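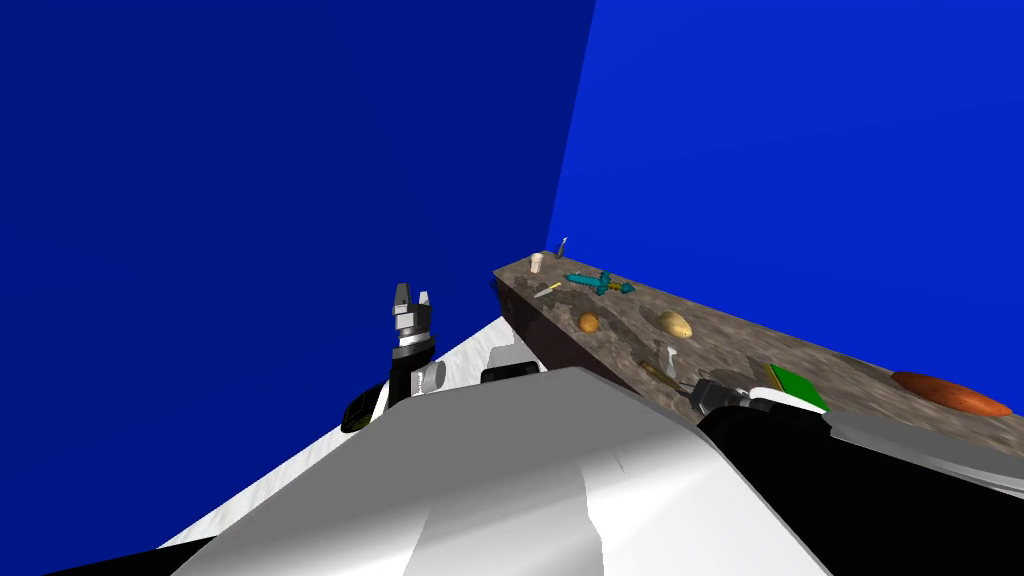
Toom at the long counter, left gripper pointed up, right one down by the green box.

Posted in: Robots & Workshop Notes

Good morning from a gray Wednesday in Nedby! Several of you asked how I keep Toom's cell in working order, and I keep promising to write it up and then making soup instead. So, a thread. Get a coffee, I'm not known for being brief.

For the new people: Toom is the two-armed simulated robot I look after at Plakton. The whole cell lives in software -- the arms, the counter, the blue walls, the potatoes. My job is to make sure that when somebody opens it in the morning, it behaves the way it did when they went home.

People hear "simulated" and figure there's nothing to maintain. Nothing wears out, nothing leaks, you'll never be on your back with a flashlight in your teeth. I did have that job once, and I do miss the flashlight a little. But a cell in software drifts too, because people keep touching it (me included, me most of all).

Somebody nudges a wrist bracket to get a nicer view and saves it. Somebody makes the counter a hair thicker. Somebody swaps in a prettier potato whose collision shape doesn't match what you see. All reasonable things to do, and then a month later the left arm is closing on air next to the thing it wants.

So in September I sat down and wrote a proper checkout routine, and I've run it every week from then on. It takes me most of a morning. It could go faster if I didn't stop to look at everything, but looking is kind of the point.

First job is the arms by themselves. I put the left one up with the gripper pointing straight at the ceiling (well, at where a ceiling would be) and leave it there. Then I go do something else for a while and come back to see whether the joint numbers have moved.

A healthy arm holds. An arm with a wrong mass somewhere in it will sag very, very slowly, so slowly you'd never catch it by watching. We had a forearm last spring that had been given the weight of a bowling ball by a typo. It still worked! The controller was just pushing like mad the whole time to make up for it.

After that one I started writing down the effort at each joint along with the position. Position tells you where the arm ended up, effort tells you how hard it had to work to be there. If you take one thing away from this long ramble, take that, and it's just as good for the real ones with bolts in them.

The right arm I bring down to the front lip of the counter and park it close, because I want it near something it could bump. Then I check the gap the solver reports against the gap I measure by hand between the two surfaces. They should agree. When they don't, nine times out of ten it's the counter that changed and the arm is innocent.

Our counter is a long one with a stone-looking top, and it goes way back toward the corner where the walls meet. I love that counter. It was a pain to place. If the top you see and the top the physics uses are even slightly apart, everything sitting on it either floats or looks like it's sinking into pudding.

On to the stuff on top. There's a little cream cup down at the far end, a knife with a yellow handle, a couple of potatoes, a flat green box, a blocky teal sword straight out of a video game (the most popular member of the team, by a mile). I let the whole thing run with the arms still and watch for creeping.

Round things are the worst for it. You set a potato down, it looks perfectly happy, and then you come back after lunch and it's over by the edge. The fix is a touch of rolling friction, and I mean a touch. Too much and your potato behaves like it's been glued down, and then whoever is testing a push gets a lovely clean result that means nothing at all.

Tall skinny things are second worst. If you've got something standing on end, the base needs a clean flat contact patch, or it will jitter in place like it needs the bathroom. I flatten the bottom of the collision shape by hand on those. Nobody has complained yet about the unrealistic flatness of a utensil.

Okay, coffee refill, and now the part I really wanted to get to, which is the wrist cameras. They get their own section because they eat up more of my morning than everything else put together.

Each wrist has a camera looking out past the fingers. You want both fingers in view, you want the body of the gripper in there a little but without hogging the picture, and you want the same arrangement every week so that the people training on it aren't learning from a view that shifts around on them.

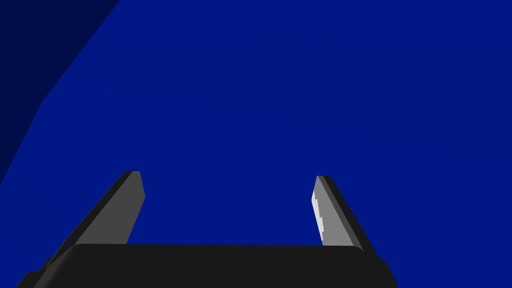 I like a plain backdrop for this work, with nothing to pick up and nothing pretty to distract me. Fingers open, one flat color behind them, and you can check the outline of each finger against last week's without squinting. If you do it over a cluttered counter you'll spend ages deciding whether that dark bit is a fingertip or the end of a spoon.

What I compare is pretty simple. I take the tips of both fingers and the top of the gripper housing, write down where they land in the image, and hold that up against the sheet. Left tip, right tip, housing line. If all of them have moved together, the camera bracket has been changed. If only one finger has moved, it's the finger.

That second case got me good once. Our two fingers are meant to run off a single command, one following the other like a mirror. After an update to Gemus (the simulator we run Toom in) the follower finger had its own damping value again, and it lagged. Only a bit! It got there in the end, every time, so all the end-position checks passed.

Who found it? Keabetswe Dlamini did, bless her, by running an open-and-close over and over and plotting both fingers on the same chart. Two lines that should have been sitting right on top of each other, and there was a little sliver of daylight between them on every single close. She ran 199 cycles. I would have quit at a dozen and called it fine.

So now the cycling is in the routine. I don't do 199, sorry Keabetswe, I do 61, which was the cycle where the lag showed up clearest on her chart, and I got superstitious about it. It's a silly number to have in an official procedure and I have no plans to change it.

Next I look for edges that shimmer or step. Close-up surfaces in a wrist view can do odd things, bright strips along an edge, stair-stepping, a faint line across something that ought to be plain. Most of that is just how the renderer draws at that setting and I leave it be. What I do is make sure it's the same as before.

I know some of you would turn up the quality until it all goes away. I tried. It was beautiful and it ran almost 6 times slower, and the folks who need to run this thing overnight were very polite about it in a way that made me put it back before noon.

The other camera thing to keep an eye on is the near cutoff, meaning how close a thing can get before the camera stops drawing it. Set it too far out and pieces of your own gripper vanish. Set it too tight and the distance values get mushy farther away. I bring the arm in and back out again slowly and watch the housing the whole way.

While I'm in there I check the wall, too. A wall is supposed to be solid, and you would be surprised how many are only paint, so to speak. I ask the arm for a very slow, gentle touch with the fingertips and see if it registers a contact. If the hand sails on through like a ghost, somebody has turned off collisions to make their demo run faster. (I know who you are. I'm not mad. Please turn it back on.)

Last thing is the reset. I send everything home, let it settle, and compare all the starting positions to the saved ones, arms first and then the objects. Then I do it 2 more times, because a first reset can look perfect while leaving a little leftover speed in something, and then your second run starts with a knife that's already sliding.

If it all matches I save the sheet, sign it with my initials like it's a real logbook, and put the date in the cell notes. If it doesn't match I fix one thing and start that section over from the top. One thing! I've been burned so many times by fixing three at once and not knowing which of them did it.

Somebody asked whether this could be automated. Most of it is, by now. The effort readings and the reset comparison run on their own and send me a table. The wrist views I still go through with my own eyes, partly out of habit and partly because the follower finger taught me that a passing check only knows about the thing it checks.

Somebody else asked for the blank sheet. I'll clean it up and share it, it's full of notes to myself right now and one grocery list. Give me until the weekend. And if you keep a cell like this one, tell me what you do about round objects, because I'm still not happy with the big potato.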